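Flirkton Reading Room: furniture and shelving check
Inspector: Joelle Obeidat
Date: Friday, September 15, 2023
Item: small wooden cabinet, tag 686

1. Stands level on tabletop: OK
2. Door opens and closes without rubbing: OK. Hinge screws tightened in August.
3. Side panel door: OK. Slight play, no action.
4. Vent slats, both sides: OK. Dust with a dry brush only.
5. Upper shelf railing: OK. No loose slats.
6. Books on upper shelf: OK. Keep to 3, upright, spines out. 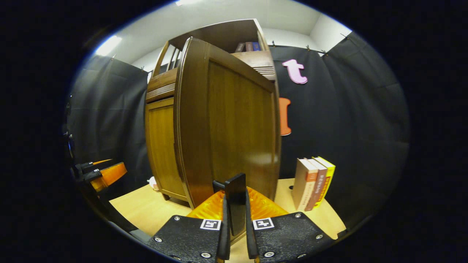 7. Books standing beside cabinet: COMMENT. Leaning. Fit a bookend or move to the Gilberg case.
8. Finish: OK. No splinters at door edge.

Item 7 open, assigned to Umut Ersoy.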